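Packing for a small pottery business: speaker notes
3 min read
12 shares | 4 comments

Notes for the talk at Treston. Slides are on the stick, and the handout is the same as January's with the prices changed.

Start with the number. Last year we sent out 2992 parcels from the unit at Prenard. Breakages came down once we stopped buying whatever box was cheapest and settled on 4 sizes. Say this slowly, people write it down. 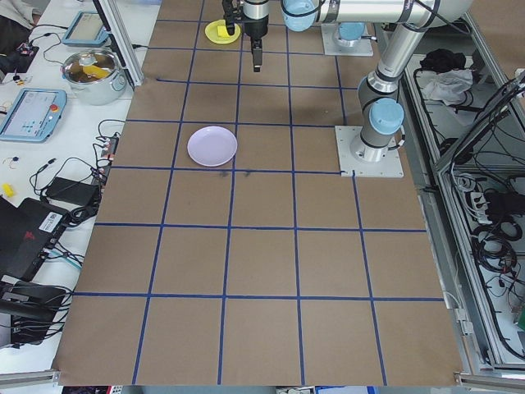
Words: the packing bench at Soltani Pots
13 August 2021

Box sizes. A box should leave two fingers of space on every side of the pot. Less than that and a knock goes straight through. More, and the pot starts to travel. Pass the two sample boxes along the front row and ask for them back.

Plates. Send them on edge, never flat. A stack laid flat takes the whole weight of a drop on the bottom plate. Wrap each one, stand them up like records, and fill the gap at the end so they can't lean.

Mugs. Stuff the inside first. Handles get their own twist of paper before the outer wrap goes on. If someone asks about selling mugs without boxes at markets, leave it for the end.

Teapots. Lid off, wrapped on its own, packed beside the body. Spout points to a corner of the box. I used to tape the lids down and lost a lot of glaze that way.
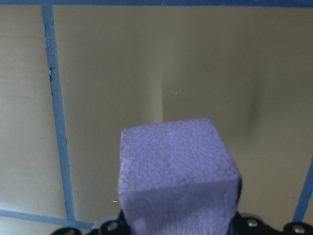
Costs next. Go through the Trimness order as it stands on the slide. We buy 4000 sheets of paper at a time, which brings the price down but needs a dry shelf. If you have a damp shed, buy less. Mention tape: the paper kind holds well on cardboard provided the surface isn't dusty, and ours usually is, so we wipe the flaps.

Double boxing. Only for anything over the price of a large bowl. It adds to the postage, so put it in the price from the start and don't add it at checkout. Customers dislike finding it there.

The drop test. Pack a second, tape it up, drop it from waist height on a corner, an edge and a flat side. Open it and look. Do this each time you change a box or a filler. (Skip the live one if we are running late.)

Claims. Photograph the parcel before it goes. Keep the receipt until the customer has written back. Check what your carrier says about ceramics, as many won't pay for them at all.

Questions. Spare handouts are under the table by the door.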